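The Tronari robotics club meets in what used to be the sewing room, and the long tables are still there. By 4 p.m. most of the seats are taken and the laptops are open. The club has been running for five years. This term the members are working on one project, a hand-held gripper they call Tala.

Tala has two fingers and a camera. A student holds it, does a household job with it, and the camera records the whole thing. The recordings are later used to train a small arm that sits on a shelf at the back. The arm is called Ejigu, after a street near the school.

Nuria Degefa is in charge of the recordings. She keeps a list in a green notebook of every job the club has tried: folding a towel, putting lids on jars, moving spoons from one cup to another. The club had 267 usable recordings at the end of April. The target is 600 before the Hurkasum student meet, where teams show what their machines have learned and answer questions from the judges.

A recording starts with the fingers open. The student brings the gripper over the table, holds it still for a moment, and then begins. Henok Yilma asks new members to practice that first part before they touch anything.

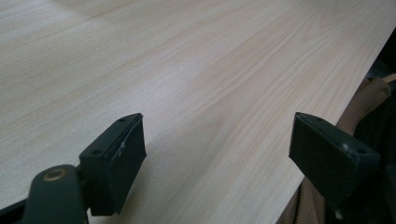
Eldana Kahsay would rather spend less time on the start and more on the mistakes. The club throws out too many recordings in which something gets dropped and picked up again, she said, and an arm that has only seen clean work won't know what to do when a spoon lands on its side. She has asked for a month of keeping everything.

The group has agreed to try it for May. Dropped items stay in, as long as the student finishes the job. Recordings with a hand in front of the lens still get deleted.

Most of the repair work falls to Tsehay Endale. The pads on the fingers are the part she checks first, and she keeps spares in a tea tin. Changing a pair takes her a few minutes with a small screwdriver. She would like a stiffer trigger too, but the last one she made snapped on its second day and the old one went back in.

Etenesh Woldegiorgis, the physics teacher who opens the room, leaves the schedule to the students. She does insist that they stop at 6 and put the tables back in rows for the morning class.

Ejigu can now move a spoon between two cups on most tries. Towels are another matter, and the jar lids haven't been tested on the arm yet. Nuria has put them down for next week.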